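How to Clear Out and Sort a Shared Photo Folder

Our family folder had 343 photos in it by the time anyone tried to find one. Sorting it took most of a Sunday, with a break for lunch. The steps below work for any shared folder, whether it lives on an online drive or on a computer at home.

Before you start

Ask everyone who uses the folder to stop adding to it for the day. Then make a full copy somewhere else and leave that copy alone until you are finished. Check that the copy opens and that it holds the same number of files as the original.

Step 1: Make your folders first

Set up one folder per year and one called Unsure. Do not make folders for people or places yet. Most photos fit more than one of those, and you will spend the day going back and forth.

Step 2: Sort by date taken

Switch the folder to list view and sort by the date taken. The date modified is often wrong, especially for pictures that were sent through a chat app. Select the first photo of a year, hold Shift, click the last one, and move the whole block. Anything with no date goes into Unsure.

Step 3: Remove duplicates

Go through one year at a time. Look for files with the same size and nearly the same name, such as a name ending in (1) or "copy". Open both before you delete either. Keep the larger file if they differ. We took out 117 this way.

Step 4: Rename what is left

Use year, month, then a short label: 2016-11 Telolden lake. Put the month in as two digits or November will sort ahead of February. Keep labels to a few words and spell names the same way every time. We had Habte written three ways.
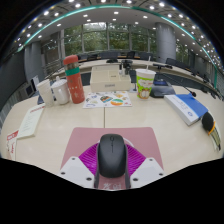
On most computers you can select a group of files, choose Rename, and type the label once. The system adds a number to each. Try it on two or three files first – undoing a big batch is slow on a shared drive.

Step 5: Work through Unsure

Leave this for last. Some 8 or so minutes with the right relative will settle most of it. Dong-geon Seo dated a whole set of ours from the car parked in the driveway. If a year can't be settled, use your best guess and add a question mark in the notes, not in the file name. Windows won't accept one there.

Step 6: Share it again

Tell everyone where things are now and how new files should be named. Keep the backup for 2 months, then delete it if no one has reported anything missing.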